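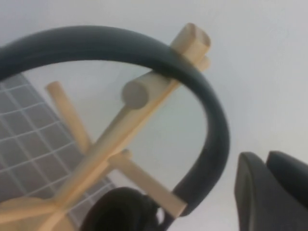 What did the second half of the grant pay for?

Mostly time. It bought us enough arm hours to test whether a policy trained on wrist views alone can recover from a bad approach, and enough of Zyanya Ponce's attention to find out why our first answer to that was wrong.

Dear Gearóid,

Thank you for being so patient with us over the summer, and for the kind note you sent after the last call (it went up on the lab door, where it still is). I promised you a fuller account in November, so please pour yourself something warm, as I do tend to go on.

You'll remember that the Pultbridge proposal was built around one fairly simple idea. When an arm reaches for an object that hangs or drapes over something else, the small camera at the wrist often loses most of the object in the last stretch of the approach. Headphones on a peg stand are a lovely, maddening case of this. The band fills the view, one cup slides out of it, and the pegs come at the lens from all sides. We wanted to know whether the arm could learn to back off, look again and try a second line, using only that close view and no overhead camera.

The short version is that it can, and more often than I'd dared to hope. We collected 200 teleoperated demonstrations, and in 70 of them the operator was asked to start from a deliberately poor angle and then correct it. Those corrected runs are the heart of the whole thing. A policy trained with them went back and re-approached when it was badly lined up. A policy trained on the clean runs alone tended to keep pushing forward until it touched a peg, and then it would just sit there, which was painful to watch!

Now for the part that cost us several weeks. Our early numbers looked wonderful, and I'm afraid I was rather loud about them at the Uvine meeting. Zyanya was less sure. She went back through the trials one evening and noticed that the stand had been set down in nearly the same spot each time, so the arm could do quite well by remembering a path and hardly looking at all. We threw those trials out and ran the test again with the stand turned and shifted between attempts. The gap between the two policies got smaller, but it stayed, and I trust it a great deal more than I trusted the first one.

There were 23 failures in the new round that we could watch back properly. Most came from the same moment, when the band covers the pole and the policy seems to mistake one dark curve for another. Black headphones and black fingers don't help. We tried the obvious thing and wrapped the fingertips in pale tape, and it made a small difference, though the tape peeled and I wouldn't call it a result yet. Motion blur is the other suspect. Slowing the last part of the reach helped a little in a side test, and Zyanya would like to do that one carefully before we say more.

On the practical side, we are 2 weeks behind the plan you approved, all of it owing to the repeated trials. The money is fine. We spent less than expected on travel and more on replacement cable, and the Hegarty arm needed a new wrist bracket after an argument with the table. The Tanwood group have asked to borrow our demonstrations, and unless you object we'd like to say yes once the file notes are tidied up.

For the last stretch we plan to add a soft bag and a coat hook to the set of objects, keep the training recipe as it is, and write up the comparison with the discarded trials included in an appendix. Could you let me know if you'd like a draft before it goes to the workshop, or if the finished paper will do?

With warm thanks from both of us

Last updated: November

Recent items
Starting from the wrong place: notes on collecting corrections
Pultbridge mid-year report
What we learned at Uvine
Wrist brackets, a short and sad history

Comments

Gearóid Geraghty
A draft, please, appendix and all. No objection to sharing with Tanwood. Don't worry about the 2 weeks.

mlk_arms
Did you shift the stand in the training demos too, or only at test time? We had a very similar problem with mugs.

Zyanya Ponce
Both, in the new round. The old demos had a little variation but nowhere near enough. Happy to send you the placement sheet.

peg_and_dowel
Would love to see the tape test done with matte white fingertips, printed in one piece. Ours have lasted all year.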